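Sitting down: how students use the common room at Parry Hall
Group report, Seren Bowen, Alun Kemeys, Mabli Kneath

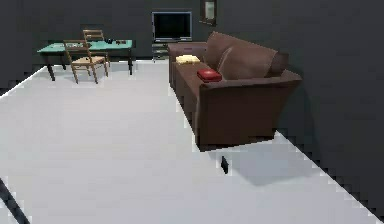 Fig 1. Brown sofa against dark grey walls.

Intro
We wanted to find out how long people sit in one go when they are meant to be studying, and if the seat makes a differnce. Most advice on this is about office chairs. Not much for students, who work on beds, floors, sofas, anything.

What we did
Short paper survey, left at the porter's desk and handed out after two lectures. 321 forms given out, over 50 came back filled in properly. Poor return, we know. Some had only the first page done so we left those out. Then a 30 minute chat with Haf Llewellyn, who runs the back care sessions at the Dronell clinic. Alun took notes, Mabli typed them up.

Questions covered: where you work, how long before you get up, any aches, what makes you get up.

What we found
Desk users got up more often. Mostly for tea or the loo. Sofa users stayed put longer and more of them said sore neck or lower back. Bed was worst for neck, going by the comments. One person wrote "I don't sit, I slide", which we all recognised.

Laptop on the knees came up again and again. Haf said the screen ends up too low and the head follows it down. She suggested a cushion under the laptop, feet flat, and a kettle in another room so you have to walk to it.

Hardly anyone used a timer. The few who did had mostly stopped by January, when exams started.

Problems
Only one hall. People guessed their own times and we didn't check them. Question 2 was badly worded (it asked about "usual seat" and some put the bus). We also forgot to ask about height, which Rafail Margaritis pointed out when he marked our plan, and by then the forms had gone out.

If we did it again
Online form, fewer questions, and a sitting diary for a week. Would be good to compare with Trusell Hall as they have proper study desks on every floor.

Notes from the chat with Haf are in appendix A, blank survey in appendix B.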